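From: Isla Nepia
To: workshop list
Date: June 22, 2024
Subject: Re: [workshop] thin metal parts, where they go and how to hand them over

Hello all,

Zerrin's message from April is quoted below with my replies in between, as a few of you joined after it went out and the archive at Brornstead is still not searchable.

> The thin metal pieces keep ending up in the same drawer
> as the screws. Can we agree on one place for them?

Yes. They now live in the shallow tray on the second shelf, left of the window. The tray has 14 slots. Please put one piece in each slot and lay it flat. The old Grollitz box is for offcuts only and I would like to get rid of it before the autumn.

> I also found several with bent ends. I don't think they
> arrived like that.

I went through the last Erard delivery and agree with you. We ordered 100 and 95 were straight when I checked them on the bench. The other five had been through the drawer, so I blame the drawer. I have put them aside for practice, in a jam jar next to the vice. Please use those when you are trying something out and leave the good ones alone.

> What are people doing about passing them from one side to
> the other? I have been putting them down on the bench in
> between and it takes ages.

Some people put them down, some pass them across directly. I prefer passing across. Hold the piece upright, grip it low enough to leave the top end free, and let the other side come in to the top. Don't let go until the second grip has closed. If it starts to lean, stop and begin again, as chasing it is how the ends get bent. 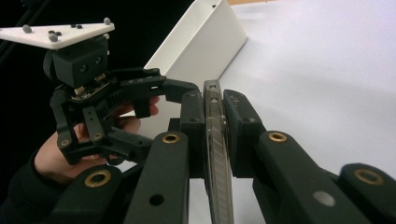

Brornstead Workshop Group, Small Parts Team

The piece is upright in the right-hand jaws, and the finger on the left is almost at its upper end. I would not go in any faster than you need to at this point.

> Last thing, do we want to reorder from Erard or try Işık?

I asked Işık for a price. Their smallest order is 2000, and at the rate we get through them that would see us into retirement. I suggest we stay with Erard for now and ask again if another group wants to share. If anyone has a contact in the model-making club, please write to me off list.

Two small things while I am here. The label on the tray is only pencil on masking tape, so if you have a label printer at home, bring it along. And the bench lamp needs a new bulb, small bayonet fitting. I have looked in the cupboard and we have none left.

Zerrin, could you send round the drawing with the corrected length? The one pinned up still has the old figure on it.

Regards,
Isla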